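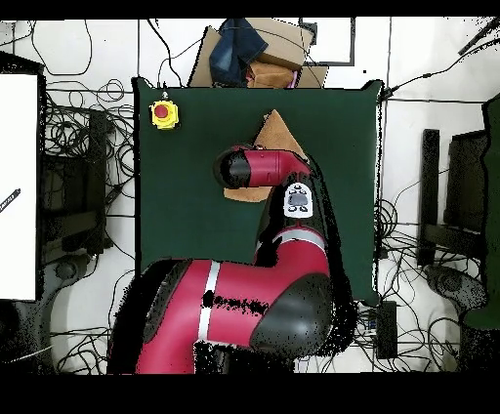
How long does it take to teach a robot arm to fold a cloth? Longer than the sales page says, and most of the time goes to the person doing the teaching.

I keep getting mail on this, mostly from readers who run small laundries or repair shops and who have been told that programming is over. You take the arm by the wrist, or you sit down with a pair of hand controls, you do the job a few times, and the machine picks it up. Funuteck sells its teaching kit on that line. So does Wotport, with a nicer brochure. I spent two days in August at the Toren workshop, where they let visitors try both ways of doing it, and I came home with sore shoulders and a low opinion of the word "few."

Guiding the arm by hand is the friendlier of the two. You push, it gives, and it stores where you went. The trouble starts when you want it to do something small. Pinching up one corner of a soft cloth is easy with fingers. Doing it while hauling a forearm and a wrist joint into line is closer to writing your name with a broom. My first folds came out as rough triangles, and I was told to keep them, as the software likes variety. Maybe it does. I noticed that my bad folds were variety and the instructor's bad folds were mistakes to be deleted.

Remote control spares the back and costs you the sense of touch. With the Ljungberg controls I could not tell when I was pressing on the table and when I was hovering over it, so I went by eye, slowly, and every recording has me dithering in the middle of it. The arm learns the dithering too. When I asked about this I was told it gets smoothed out later. By whom, and at what hourly rate, was not on the handout.

On the second afternoon they ran a policy trained on 90 recorded folds, by people with a lot more practice than I have. It got 6 out of 20 to a standard I would call folded. The staff called it a good run and I believe them, and I also think the customer who has to fold the other 14 should hear that number before signing anything. The same cloth was used all the way through, on the same table. When a visitor asked to try it with denim we were told that would need its own set of recordings.

None of this makes the method useless. For a job that stays put, with a stiff part that always arrives the same way up, I can see guiding by hand saving a shop a good deal of grief. One reader does just that with a box-closing step and is happy. Cloth is another matter, and cloth is what they keep putting in the demos.

If you are being pitched one of these, ask how many recordings went into the demo and who made them. Ask to do one yourself, with your own material, and ask how many tries in a row they are willing to run while you stand there. Wotport would not give me a figure for theirs. Funuteck said it would get back to me, and as of October 21, 2018 I am still waiting. I will print the answer if it comes.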